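**Basin washing** is a way of cleaning dishes by hand in a wide, shallow vessel of standing water, usually set on a table or counter instead of in a sink. It is common in homes without a plumbed kitchen, in cabins and campgrounds, and in small apartments where the sink is too narrow for plates.

## Equipment

The basic items are a basin, a sponge or cloth, and a flat surface on which to rest the sponge between uses. Basins are made of enameled steel, plastic, or glazed pottery. A low rim makes it easier to tilt a plate in and out of the water. Many households also keep a tray beside the basin to protect the tabletop from drips.

## Arrangement

The items are normally set in a row. A common order runs from the sponge and its tray to the basin and then to the plates. Left-handed washers often reverse it.
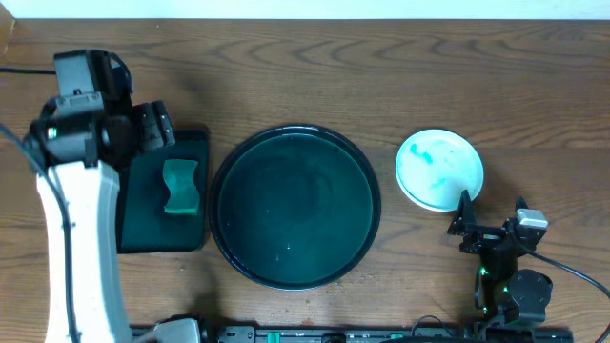 According to Kai Schmieder, the row matters less than the amount of water, and most beginners pour in far too much. "An inch will do for a small plate," Schmieder wrote in the Clurnlow household guide. "Fill it to the rim and you'll be wiping the table all evening." The same guide recommends changing the water after 14 plates, or sooner if it turns greasy.

## Method

Food scraps are scraped off first. The plate is lowered into the water at an angle, wiped on the front and back with the sponge, and lifted out to drain. Glasses are washed before plates, and pans are left for last. Some washers use 2 basins, the second holding clean rinse water.

## Care of the table

Standing water can leave pale rings on a wooden tabletop. Oiled and waxed finishes mark more easily than varnish. Spills are wiped along the grain with a dry cloth, and the underside of the basin is dried before it is put away.

## Regional use

In Vimurcombe, the basin is traditionally stored upside down on a shelf near the door. The town's June market has a row of stalls selling basins and trays.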